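How I write cell rules for teleoperated box picking

I get asked for my cell rules a lot, usually by people who just finished wiring up their first two arms and want to start logging episodes the same afternoon. So I finally typed them up! These are house rules (they sit under your formal risk assessment, they don't replace it), and they've grown out of the mistakes we made at Limach while we were getting to our first 2000 episodes.

Before you power anything

Walk the floor first. Go all the way round the table and pick up wrappers, tape ends, loose screws, whatever the last shift left. We skipped this for most of May and I rolled a stand wheel over a zip tie and spent a whole morning re-leveling. Then look at your cables. Every one of them needs enough slack for the full reach of the arm and not so much that it can drop into the work area. I move the arm by hand to its farthest corner and watch the cable the whole way.

Cloth gets clipped at every edge. I like binder clips, they cost nothing, but write down where they go, and keep them out of the path of the fingers.

Setting limits for a box

Boxes are the fussy part. My order goes like this:

1. Fold the flaps fully outward. If a flap won't stay, swap the box.
2. Teach the floor of the box as a hard Z limit, with the foam in place.
3. Set the slow zone to start above the highest flap, and keep it on until the gripper is clear again.
4. Run the pick once at crawl speed with your hand on the stop.
5. Write the box type on the run sheet. Ours are just "Inik small" and "Inik deep".

If you run two arms, only one goes into the box at a time. The other one waits outside with its fingers open. I know it's slower! We still do it, and I'd argue with anyone who wants to drop it.
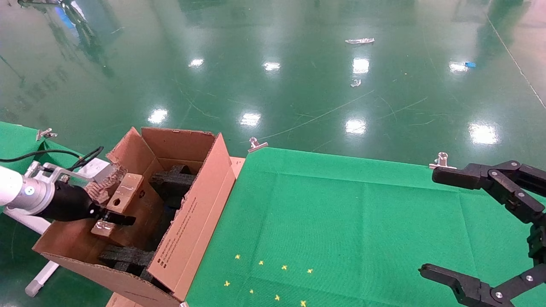

Words: Armindo Brandão | 25 July 2022 | Filed under: Cell practice

Blocks with holes in them need one extra rule: close on the outside faces, never with a fingertip in the hole. Small parts lying right under the fingers count as an obstacle until they've been picked, so come down slowly and stop high if you aren't sure.

When to call a stop

Anybody can call it, and no one has to explain until the arms are parked. Log it with the episode number (my favorite is still 258, where the note just says "flap") and go back to step 1. If the box has torn far enough that a flap moves when the gripper goes by, retire it.

The blank run sheet is on the Dolitz shared drive, in the folder called Zhuravel.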